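The Pink Plates

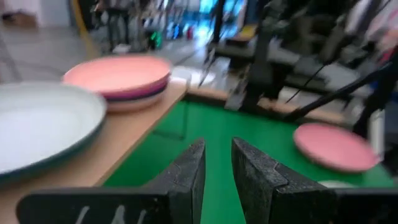

One pink plate on the green table, the others on the shelf.

Noeline Ellery had the kitchen half packed by ten. She had done the pots first, then the baking tins, and she had left the plates because the plates were the part Rawiri would want to talk about.

He came in through the back door with a roll of tape and looked at the shelf.

"You didn't start," he said.

"I was waiting for you."

"Which ones are going?"

"You tell me."

They had been their mother's. She bought them one at a time, never a set, at a shop in Closmont that closed when Noeline was in high school. There was a white one with a teal rim that was too big for the cupboard, and the purple, and the cream. The pink ones came last. She paid 19 dollars for two and didn't mention it to their father until September.

Rawiri took the pink plate off the green table, turned it over, and put it back down.

"I thought this one broke," he said.

"That was a bowl."

"It was a plate. I dropped it on the step and you said you did it."

Noeline pulled a sheet of newspaper from the pile. She remembered the step and she remembered standing in front of her mother, but she had always thought it was the other way around, that he had spoken up for her.

"Maybe it was a bowl," he said.

"Maybe."

They worked for a while. He wrapped and she packed. The boxes were from McPhee's, the hardware store, and they smelled like fertilizer. She wrote KITCHEN on each one and then, under it, the house number in Drosen, 48, where she would be living by the end of the week. It was a ground-floor apartment with one cupboard over the sink. She had measured the cupboard twice.

"The big one won't fit," she said. "The one with the teal rim."

"I'll take it."

"You don't have anywhere to put it either."

"I'll put it on the wall."

"It's a plate, Rawiri."

"People put plates on walls."

She wrapped it for him in two sheets and a dish towel and set it by the door with his jacket. The purple one went in her box, and the cream. That left the two pink ones, and neither of them reached for those right away.

"One each," he said.

"She'd say they should stay together."

"She bought them so there'd be one for each of us. You had the one with the chip."

Noeline ran her thumb around the rim of the first and then the second. She couldn't find a chip on either - it might have been the broken one that had it. She handed him one and kept the other out.

"Are you hungry?" she said. "There's still some bread."

He sat down at the green table and she cut it on the pink plate, and they ate with the tape and the newspaper pushed over to one side.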